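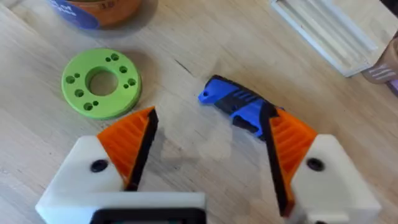

**How often does a wooden tabletop need oiling?**
Twice a year for a table that gets eaten at, once for a table that mostly holds mail. If water stops beading on the surface, go by that and forget the calendar.

# Valldale Table Oil

Valldale is a wipe-on finish for bare or previously oiled wood. We make it in one sheen, which we call satin, and one color, which we call none. It will warm up a pale top a little, the way a wet rag does, and then it settles back over a week or so. If you want your maple to look like walnut, we'd suggest walnut.

The recipe is linseed oil, a bit of beeswax and a citrus solvent that smells like somebody peeled an orange in a hardware store. The smell leaves after two days with a window open. In February, with the window shut, allow four and complain to no one.

## What you get

| Size | Covers, one coat | Good for |
|---|---|---|
| Small can | 26 sq ft | A kitchen table and a cutting board |
| Large can | 70 sq ft | A dining table, both sides, plus the bench |

Coverage was worked out on sanded ash. Old pine drinks more. Softwood that spent its youth in a garage drinks a great deal more, so buy the large can and save yourself the second shipping charge.

## Putting it on

1. Sand with the grain to 180 and stop. Going finer feels virtuous and closes up the wood, so the oil sits on top looking at you.
2. Vacuum, then wipe with a barely damp cloth. Let it dry.
3. Pour out less than you think. Rub it in with a cotton rag, following the grain.
4. Wait 40 minutes. Wipe off everything that hasn't soaked in, including the corners.
5. Leave it overnight and do it again.

Most of the emails we get are about a sticky table, and most sticky tables skipped step four. A fresh rag and a little more oil will usually loosen the gum if you catch it within a day or two. After that it's sandpaper.

**Rags:** spread them flat outdoors to dry, or soak them in water and seal them in a metal can. Oily rags left in a heap can catch fire on their own. We have no joke for this one.

## Living with it

Oil won't stop a hot pan from leaving a mark. It won't stop red wine either, though it does buy you time to find a towel. What it's good at is being fixed. Sand the bad spot lightly, rub in a teaspoon of oil, and blend it outward.

Use plain soap and water for cleaning. Skip the lemon spray your aunt swears by, which leaves a film and makes the next coat go patchy.

## Will it go over my old finish?

- **Over Vustesex or another hardwax oil:** usually. Try the underside first.
- **Over polyurethane:** no. It has nowhere to go.
- **Over Drulari stain:** fine, once the stain has had three full days.
- **Over whatever was on it when you bought it at the yard sale:** put a drop of water on it. If it beads hard and stays put, sand.

## Who makes it

Roy Ashworth mixed the first batch for his own table, in a soup pot that has not been used for soup again. We now fill nearly 4000 cans a year in the Agarwal building, second door, the one with the bell that doesn't work. Knock.

Opened cans keep for a year if you press the lid down properly. A skin on top is normal. Lift it out and carry on.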